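Botus laundry basket review: the one I finally stopped replacing
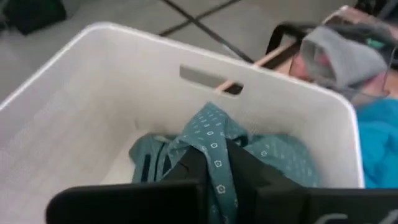
The inside of the basket, with a teal print shirt at the bottom.

I have owned a lot of laundry baskets. There was the wicker one that snagged every sweater I put near it, the collapsible one that collapsed when it felt like it, and the fabric hamper that smelled like a gym bag by the end of its second summer. So when I say I love a plain white plastic tub, please understand that I came to it the long way.

The Botus basket came home with me in August. I bought it at the housewares store in Gresville, for no better reason than that the old one had cracked at the handle and I had a load of towels waiting. I paid 53 dollars for two, one for upstairs and one for down by the washer, and I'd buy both again tomorrow.

The inside

What sold me was the inside. Run your hand along the wall of most cheap baskets and you'll find little plastic burrs where the holes were punched. These walls are covered in very fine perforations, almost like a mesh, and mine are smooth all the way down. I've thrown in tights, a lace-trimmed slip and a loose-knit cardigan that catches on everything (including my own watch) and not one pulled thread so far!

The corners are rounded too, which sounds like a small thing until you've tried to fish a baby sock out of a square one. Everything slides toward the middle. Wiping it out takes one pass with a damp cloth, and lint doesn't pack itself into the edges the way it did in my last basket.

It's deep. A single shirt looks a bit lost down there, and a full load of darks fits with the top layer still below the rim. I wash pretty big loads, too - sheets and a week of school clothes together if I can get away with it.

Carrying it

The handle is a slot cut into the wall, with rounded ends, and I can get all four fingers through it without my rings scraping. I have a bad left wrist, so I was fussy about this. With a load of dry clothes I carry it on my hip, one hand in the slot, and go up the stairs like that quite happily. A load of wet towels is another matter. It's heavy, you need both hands, and I won't pretend the rim is padded. It is nicely curved, though, so it doesn't bite into your arm the way a thin straight edge does.

My neighbor Yolanda Puma borrowed the downstairs one for a weekend when her kids were all home, and she had it loaded with jeans the entire time. It came back the same shape it left. She has since bought her own, so I'm counting that as a second opinion.

Airflow

I'm bad about leaving things sitting. With the fabric hamper I paid for that. In the Botus, a slightly damp washcloth left overnight has been fine by morning, more or less, as long as it isn't at the very bottom under a pile. I still wouldn't leave a swimsuit in there. I tried it once and ended up running the whole load again.

What I'd change

White shows everything. I had a new pair of dark jeans leave a faint blue smudge along one wall, and it took baking soda and some patience to lift it. I would happily take one in gray if they ever make it.

It also doesn't fold or nest very flat, so if you live somewhere tiny, measure your closet first. Mine sits on the floor beside some black-framed furniture with a wooden rod and takes up more of the room than I'd like. My sister-in-law Regula prefers the Skernley one for that exact reason: it squashes down and goes behind a door. I've used hers and found it floppy when full, but she has a point about the space.

And the price is on the high side for what is, after all, a plastic basket. The last one I had was a lot cheaper. It also cracked.

Would I recommend it?

Yes, very much, especially if you have delicate things or you just like a basket you can wipe clean in a second. If you do mostly small loads, look for the shorter version, because reaching down for the last sock can be a stretch.

Posted by Ginette Hervieu, 10 October 2025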